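About Prindmont Pottery School

Evening and weekend classes in a former shoe warehouse, Fenlow

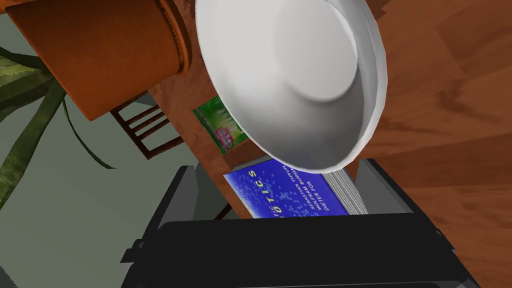

Prindmont teaches adults to make pots. We have been at it long enough to know that most people who sign up want to make a bowl, that most of those people want it to be white, and that the first thing they make will be neither especially round nor especially white. We think this is fine. A plain white bowl with a smooth, matte rim and a shallow well looks like the easiest object in the world, and it's the one our teachers still argue over at lunch. There's nothing on it to distract you. If the rim wobbles, it wobbles in full view of your in-laws. We put the plain bowl at the end of the first course and let people work up to it through mugs, which can hide a great deal behind a handle.

How we started

The school was opened by Zubaida Ghauri, who had spent eleven years in insurance and wanted to do something where the damage was at least her own. She learned to throw in night classes two towns over, bought a used wheel from a man who was moving to Arizona, and set it up in her garage. Friends asked to have a go. Then friends of friends asked, and then people she had never met began standing in the driveway on Saturday mornings holding aprons. Her husband suggested, in the tone of someone who had not parked indoors for some time, that she might look for a building.

The building she found was the Haworth warehouse on the east side of Fenlow. It had stored shoes for decades and smelled like it. The rent was low for reasons that became clear the first time it rained. The roof has been fixed since then, twice, and the second time it was fixed by a roofer. The smell left by itself after a couple of summers, or else we have stopped noticing, and visitors are too polite to settle the question.

What we teach

The beginners' course is called First Clay. You learn to wedge, center, open and pull, in that order, and you will spend much longer on centering than you want to. Everyone does. There is a moment, usually in the second or third week, when a student looks at the lump going round in front of them with real hatred. We consider this the true start of the course.

After that you can go on to Second Clay, where we cover lids, handles, spouts and the reasons your last piece cracked. A teapot is the usual final project. It has a body, a lid, a handle and a spout, all of which shrink a little differently and all of which have opinions. Some people make one teapot, take it home and never speak of it again. Others come back and make nothing else, and we have had to ask one or two of them to think about shelf space.

Handbuilding runs on separate evenings in the back room. It attracts a calmer sort of person. There are no wheels, no splashing and very little swearing, and they finish on time. The wheel students look down on the handbuilders a bit until they see what comes out of the kiln, and then they go quiet.

Glazing is taught as a class of its own because we got tired of watching good pots ruined in the last ten minutes. You'll make test tiles. You'll label them. You will be sure you can remember which one was which without a label, and you will be wrong, and a tile in a beautiful soft gray will sit on the windowsill forever as a rebuke. Our own windowsill has a long row of these.

What we don't teach

We don't run one-evening parties where you paint a mug and drink wine. There are places that do this well and we wish them every success with their carpets. We also don't teach children, which is a matter of insurance, a subject on which our founder cannot be argued with.

We can't teach you to make a living at it. People ask. We know several full-time potters and all of them are happy, and all of them are married to dentists or living near a good bus route.

The teachers

Zubaida still takes First Clay on Tuesday and Thursday evenings. She talks quietly and doesn't grab your pot to fix it, having once had a teacher who did. If you want her to show you, she'll sit at the next wheel and throw one beside you, slowly, and then squash it so you won't take it home and say it's yours.

The rest of the staff are working potters who teach a night or two a week. They disagree on nearly everything: how wet your hands should be, whether a sponge is a tool or a crutch, which direction the wheel ought to turn. You may be taught three ways of pulling a handle by three people, each of whom will tell you kindly that the other two methods are also valid. Pick one. They do check.

The kilns

We have two. The big one is electric and dependable and has no name. The small one is called Sukico, after a word somebody scratched on its lid before we bought it. We've never found out what it means. Sukico runs hot on the left side, and after years of complaints we now treat this as a feature and put the copper glazes there on purpose. The results can be lovely. They can also be brown.

Please don't ask for your pot early. A kiln opened too soon makes a small, clear, pinging noise, and that noise is everyone's pots. We will send you an email when your work is ready, and it will stay on the collection shelves for a month. After that it goes in the seconds sale in February, where you are welcome to buy it back. It has happened more than once, and on one occasion there was bidding.

Prices and practical things

First Clay costs $190 for the course. Clay, glazes and firing are included, up to a sensible amount, and we'll tell you when you have stopped being sensible. A year's membership, with a shelf of your own and use of the studio whenever there isn't a class on, is $699. Members get a key, and with it a speech about turning off the lights.

Wear things you don't love. Cut your nails, at least for the throwing classes. Bring a towel. Take off your rings and put them somewhere you'll remember, because the trap under the big sink is cleaned on a schedule and we would like to keep to it. Clay washes out of everything except suede and the inside of one particular student's trumpet case, the story of which you can get from anybody in the Thursday group.

Parking is behind the building, off the alley. The front door sticks; lift and push. If you're coming by bus, get off at the tire place and walk back toward the water tower. There's a ramp at the side entrance, and two of our wheels are set at a height that works from a wheelchair. Let us know when you book and we'll hold one for you.

Why we bother

We get asked this mostly by accountants, including ours. You can buy a very decent bowl at the supermarket for less than the price of the clay you will waste learning to make a bad one. We own several of those supermarket bowls ourselves. They stack beautifully.

But people keep coming. A good number of them spend all day on a phone or a screen, and they seem to like two hours in which their hands are too filthy to touch either. Some make gifts. The families of our students own a lot of small dishes meant for keys. One man took First Clay four times running and never kept a single pot; he cut each one in half with a wire to look at the wall thickness, nodded, and threw it in the reclaim bucket. We asked if he'd like to have one fired. He said maybe next time.

Getting in touch

New courses are listed on the Classes page and tend to fill up, the evening ones first. If the one you want is full, put yourself on the waiting list, as somebody always drops out after the first week of centering. The office phone is answered in the mornings by whoever has the cleanest hands. Email is better. If you turn up in person during a class you're welcome to stand at the back and watch, though you may be given an apron.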